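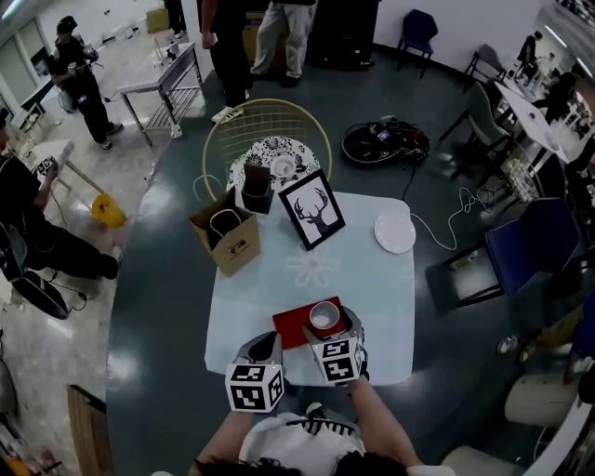 Passei as últimas semanas com um par de garras de mão presas aos pulsos durante boa parte do dia e fiquei com opiniões. Muitas. A Idalina Matos pediu-me que as escrevesse antes que me esquecesse, e como a nossa pasta de notas já é uma confusão, ficam no blogue.

O contexto é simples: andamos a comparar dois modelos de garra para gravar tarefas de mesa. Um é o Plernari, que já usávamos, e o outro é o Flurex, que chegou em janeiro numa caixa enorme para o tamanho do que trazia. Ambos levam um cubo com marcadores quadrados a preto e branco, para as câmaras saberem onde está a mão e para onde aponta. O software que junta tudo chama-se Bugti (sim, toda a gente faz a piada, incluindo o Shinji Koyama, que o escreveu).

Começo pelo peso, porque foi aí que mudei de ideias. No papel o Flurex é mais leve e eu estava convencidíssima de que isso resolvia a questão. Depois de uma manhã inteira a pegar em copos, o que me doía era o polegar! O gatilho do Flurex tem uma mola dura logo no início do curso e depois cede de repente, e ao fim de 29 repetições da mesma tarefa já se nota. O Plernari pesa mais no antebraço, mas fecha com uma resistência igual do princípio ao fim, e consigo sentir quando os dedos tocam no objeto. Para mim isso vale bem os gramas a mais.

Os copos, aliás, são o meu objeto preferido para testar. Um copo branco, cilíndrico, pousado num tabuleiro vermelho, parece a coisa mais fácil do mundo. Só que temos de chegar de lado, com a garra baixa, e a borda do tabuleiro mete-se no caminho. Com o Plernari aprendi a rodar um pouco o pulso antes de descer. Com o Flurex, que tem os dedos mais compridos, não preciso de rodar nada, mas tenho menos noção de onde está a ponta e já empurrei o copo mais vezes do que gostaria de confessar.

Os pratos são outra história. Um prato redondo e raso pousado diretamente na mesa é um pesadelo para qualquer das duas. A técnica do Zdzisław Grabowska é segurar a borda com uma garra e levantar com a outra, e nas mãos dele parece magia. Nas minhas parece alguém a tentar abrir uma ostra com talheres de salada. Continuo a treinar.

O saco de papel foi a surpresa boa. Eu esperava que a pega de corda fugisse sempre, mas com as almofadas novas de borracha (mandámos cortar umas na Savitwood, que normalmente só nos faz peças em madeira e achou o pedido muito estranho) agarra à primeira com as duas garras. Foi a melhor compra do mês, e custou menos do que o almoço da equipa. Se alguém aí desse lado estiver a usar as almofadas de origem, troque já.

Agora os marcadores, que dão pano para mangas. O cubo em cima da garra vê-se lindamente quando trabalho com a mão pousada, mas basta cruzar um braço à frente do outro e lá se vai metade das faces. Experimentámos passar o cubo para o lado de fora e ganhámos bastante na mão direita. Na esquerda ficou pior, porque eu levanto muito o cotovelo. O Ashraful Barua diz que o problema é meu e que toda a gente devia trabalhar com os cotovelos baixos - eu digo que as pessoas pegam em coisas como pegam e que o sistema é que tem de aguentar. Ainda não chegámos a acordo.

A câmara da cabeça também me deu trabalho. Apontada demasiado para a frente, apanha a sala inteira e corta-me as mãos quando trabalho junto ao corpo. Apontada demasiado para baixo, perco o fundo da mesa. Acabei por a inclinar bastante para baixo, com a margem de cá da mesa já bem dentro da imagem, e deixei lá uma marca de caneta para voltar sempre ao mesmo ângulo. O cabelo é que continua a ser um assunto, já tentei gancho, elástico e uma fita horrorosa que nunca será fotografada.

Quanto à sala, cá é sempre animada, com gente de pé, gente sentada, cadeiras de todos os feitios e cabos pelo chão. A Yolandi Nel queria biombos. Eu gosto assim, e para já o Bugti tem-se portado bem com o movimento atrás da mesa. Do que ele não gosta é de reflexos, e duas faces de um dos cubos já estão brilhantes de tanto lhes mexermos. Vamos reimprimir em papel mate e cruzar os dedos.

Números, para quem gosta deles: juntámos mais de 4,000 gravações curtas desde que começámos a comparação, divididas pelas duas garras. Na última ronda tivemos 21 falhas de seguimento com o Flurex, quase todas em movimentos com os braços cruzados. Ainda não acabei de rever as do Plernari e não quero dar um palpite que depois me atirem à cara.

Se tivesse de escolher hoje, ficava com o Plernari para tudo o que pede delicadeza, e com o Flurex para a arrumação, onde os dedos compridos dão mesmo jeito (entram entre uma moldura e um saco sem derrubar nenhum dos dois, o que é uma alegria!). O Shinji quer montar os dedos de uma no corpo da outra. Os parafusos não coincidem, mas ele já anda a desenhar um adaptador e não há quem o pare.

Em fevereiro passamos às tarefas a duas mãos mais compridas, com quatro pessoas a revezarem-se, e aí quero ver se a história do polegar é só minha. Se alguém já afinou a mola do Flurex sem partir a patilha de plástico, escreva-me, por favor. Eu já parti uma.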